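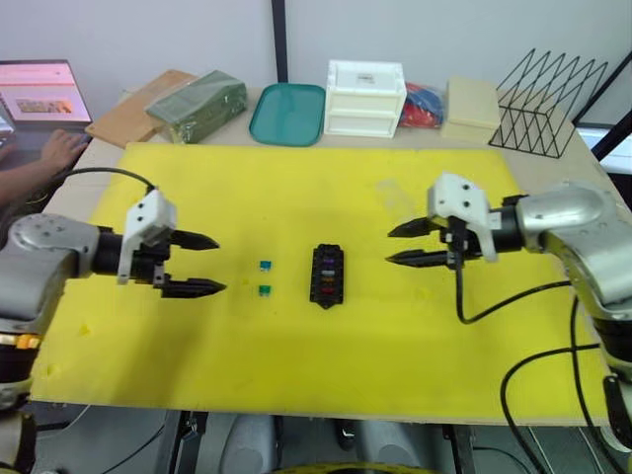 Foam Board Orders: Common Questions

What sizes do you sell?
Sheets are cut to order at our Skurnville shop. The smallest we cut is 16 cm on the short side.

Can I change my order?
Yes, up to 2 days after you place it. Quote your order number when you write.

Do you deliver?
We deliver within Skurnville and to Quiroga. Anyone further out can collect from the shop.

How should I store the sheets?
Lay them flat and keep them out of direct sun. Sheets left leaning on a wall will bow.

Which glue can I use?
Use a water-based glue and test it on an offcut first. Solvent glues can eat into the foam.

Can I return a cut sheet?
Only if it is damaged or the wrong size.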